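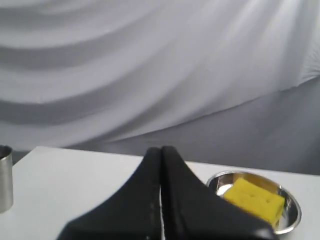

The study table in the Kodar Room at Astby Museum has been returned to use for the domestic metalwork collection, and members may now book objects for viewing and photography. The room was closed to visitors in October while the floor was repaired and the shelving moved to the north wall. Readers who remember the dark panelling behind the old desk will notice the change: a large white fabric backdrop now hangs in loose folds behind a white tabletop, and a metal bowl can be set down there with no patterned wall behind it to confuse its outline. The folds take the light unevenly, pale in one place and soft grey in another, and members who require an even ground for publication should ask for the cloth to be drawn flat before they begin.

The collection consists chiefly of bowls, basins, ladles and measures from kitchens in the Astby district. It has long been the least consulted part of the museum's holdings, in part because the printed list gives little more than a name and a shelf number. Work on a fuller catalogue continues under the direction of Mirjana Nikolovski, Keeper of Household Collections. There are 2573 entries to be checked against the objects themselves, and the spun and beaten bowls have been taken first. Several were entered twice after the Zulance bequest was received, and these duplicates are now being removed.

“A bowl is easily overlooked when it stands in a stack with others,” Mrs Nikolovski said. “Once it is on the table by itself, one begins to see how the rim was finished and where it has been mended. We hope that members will write to us when they recognise a form from their own family kitchens.”

Viewing sessions last one hour and are open to members of the Society and to students with a letter from their tutor. Up to 10 objects may be requested for each session, and requests should reach the museum office no later than 16 days beforehand. Shelf numbers should be given where they are known. Objects from the Zulance bequest are stored at the Waaka Road annexe and require 21 days' notice.

Members are asked to observe the following when using the room. Bowls are to be lifted with both hands and never by the rim. Bags, pens and drinks are to be left on the side bench – pencils may be used at the table. The backdrop should not be pulled or pinned by visitors, and any mark on the cloth should be reported to the attendant so that it may be laundered. Private photography is permitted without charge. Images intended for publication remain subject to the usual form, which is available from the office.

A short display of recently catalogued pieces will open on the main landing in April 2026. It will include a set of graduated measures which has not been shown since the museum moved to its present building, together with two mended basins from the Waaka Road store. The accompanying leaflet will be sent to members with the next issue of this newsletter, and further copies may be had from the front desk.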